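README — Lalel bag-handling bench, Ralura depot
Sep 21, 2024 | by the Escobar floor tools group
2 min read
We use cookies to remember your preferences. Accept / Manage

What's in here: notes and logs from 201 sessions of two arms handling luggage at a bench. Candano pays for the bench. We pay for the coffee.

Sessions run 35 minutes, including the part where someone looks for the stool.

What changed on the floor: the job used to be lifting. Now it's watching, resetting and typing a reason code, of which there are 33. Most people use "other." Backs are better — wrists, ask again in November. The night shift wants its old rotation back and has said so in the comments column, which we left in.

Hard shells and soft bags are logged separately.

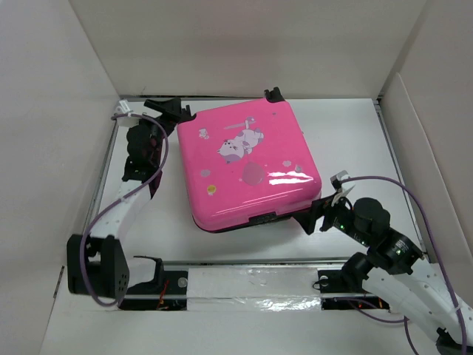
Operators still decide when a session is over, and the log keeps their initials off the record. Pay grade for "watching" is under discussion. Please don't open an issue about it here, we've read them.

Known gaps: sessions 1 to 100 have no reason codes.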